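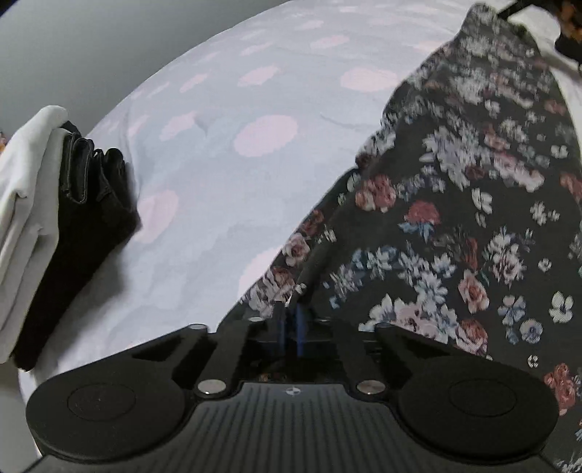

Hours of people tidying their own bedrooms with a hand-held gripper can teach a robot arm to pick up clothes it has never come across, according to a research group in Lindsay.

The group, which works under the project name Trilter, has put out early results from a study of soft items such as shirts, sheets and blankets. Cloth has long been hard for robots. It has no fixed shape, it hides its own edges, and a patterned garment on a patterned sheet gives a computer very little to go on.

Most earlier work on folding and sorting was done on a clear bench, with one plain item at a time. Trilter took its recordings in ordinary homes, on beds and floors, with whatever was lying about. A person squeezes the gripper to close its fingers on the cloth, and a camera mounted on it records the view from just behind the fingertips. No robot is needed until the learning stage is finished.

The study used about 3,000 recordings from 25 homes. Each one covers a single short job, such as taking hold of the edge of a garment and drawing it to one side. People were asked to work at their usual speed and to leave the bed as they found it.

Innes Aitken, who leads the project, said the early recordings had been too neat.

"People straightened everything up before they started, and the robot learned to expect that," Aitken said. "Once we asked them to stop doing it, the results got better within a couple of weeks."

The software was then loaded onto a fixed arm fitted with the same type of gripper. In tests on 12 garments that were left out of the recordings, the arm took hold of an edge and lifted it cleanly far more often than a version trained only on bench recordings. The gap was widest with printed fabrics, where the bench version often closed on a fold in the sheet underneath.

Working near people

A second part of the work looks at beds that have someone on them. The group wants the arm to be useful one day to people who spend long hours in bed and need a blanket or a piece of clothing moved out of the way. For now that part is limited to hand-held recordings, and the arm has not been run with a person within reach.

The software marks which parts of the view are loose cloth and which are clothing being worn. It does this well when skin or a sock is in sight, and less well when a leg is fully covered. Fast movement is also a problem, as the pattern on the cloth smears and the edges are lost.
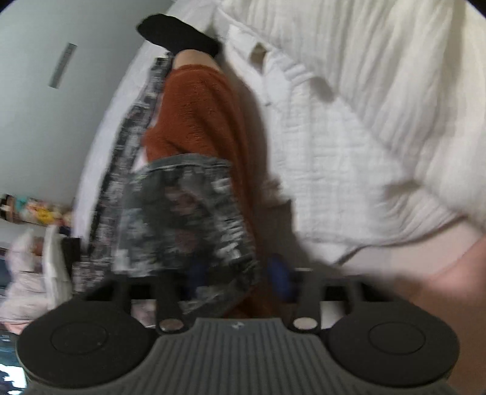
What comes next

Trilter plans to add another 35 homes, with more knitwear and heavier bedding. Grokov, the workshop that builds the grippers, is making a lighter model after several people reported sore wrists.

A second group in Fallamska will repeat the garment tests on its own arm, starting in October. The recordings will be shared with other researchers once faces and papers have been blurred out.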